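Television Drama Forum > Supernatural and Horror Series > Zarkora

Topic: Classification of the second-season finale
Estimated reading time: 7 minutes

Archive_Desk
9 February 2025

Members are asked to use this topic for the question of whether the last two installments of Zarkora should be listed as separate episodes or as a single feature-length finale. The present entry in the episode guide treats them as one. Several objections have been received, and the guide will remain locked until a position has been agreed.

The series, for those who have not followed it, concerns a hill town named Ziltberg in which the dead are said to return for a single night each winter. The first season follows the town doctor. The second moves to the monastery at Niser and keeps only three of the original characters.

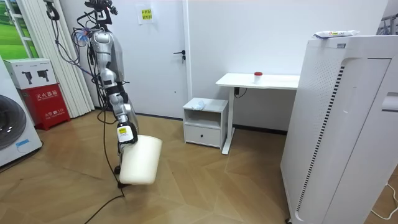

The difficulty arises from the broadcast in December, when both parts were shown on the same evening with one set of opening titles. The streaming release divides them, gives each its own title, and places a short recap before the second.

20 comments

ledger_of_ghosts
The guide should follow first broadcast. That has been the rule of this board for every other series, and I see no grounds for an exception. A viewer who watched on the night saw one program with one title card. The division was made later for the convenience of the streaming service.

northgate60
I must respectfully disagree with the previous member. The closing credits on the night listed two directors and two production codes. A single episode does not carry two production codes. The scene in the bell tower is plainly written as an ending, and the story then resumes at the McKinnon farm the next morning with a different tone and a different musical theme.

ledger_of_ghosts
Production codes are an accounting matter. The board has previously listed double-length pilots as one entry although they carried two codes.

northgate60
Those pilots were later sold as one film. Zarkora has not been.

quiet_parish
May I raise a related point? The guide states that the abbot is "possessed" from the fifth episode onward. In my reading he is never possessed at all. He hears the same voice as the doctor heard in the first season, and the doctor was shown to be ill. I would request that the wording be changed to something neutral, such as "the abbot begins to hear the voice."

Share (7)
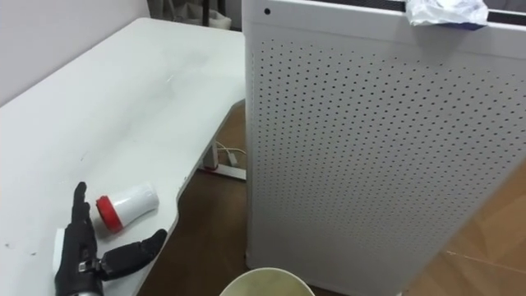
My reference is to our members' bulletin, where the question of the abbot was argued at some length after the first run. The bulletin's reviewer took the view that the voice is real and that the doctor's illness was a false lead. I did not find the argument persuasive then and do not now. The doctor recovers when he leaves Ziltberg, and the voice stops.

Archive_Desk
The request concerning the abbot is accepted. The wording will be amended to the neutral form, and further discussion of the character should be moved to the topic on the second season.

valley_subscriber
I would not call the doctor's recovery evidence of anything. He leaves the town, and the voice belongs to the town. The abbot hears it at Niser only after the bell has been brought there from Ziltberg. The script takes care to show the bell arriving before the first disturbance.

quiet_parish
The bell arrives one scene after the first disturbance. The candle goes out while the cart is still on the road. I have checked this against both releases.

valley_subscriber
I stand corrected on the order of scenes. My general view is unchanged.

northgate60
Returning to the subject of the topic, I propose a compromise. The guide could list two entries under their streaming titles, with a note that they were first shown together. This would preserve the broadcast history and would allow separate ratings. The second part is considerably weaker than the first, and a combined score conceals that.

ledger_of_ghosts
Ratings are not a reason to alter the record. I would accept one entry with a note concerning the later division.

Archive_Desk
Both proposals have been entered for a vote. Members with at least 60 posts may take part. The guide will stay locked in the meantime.

2193 views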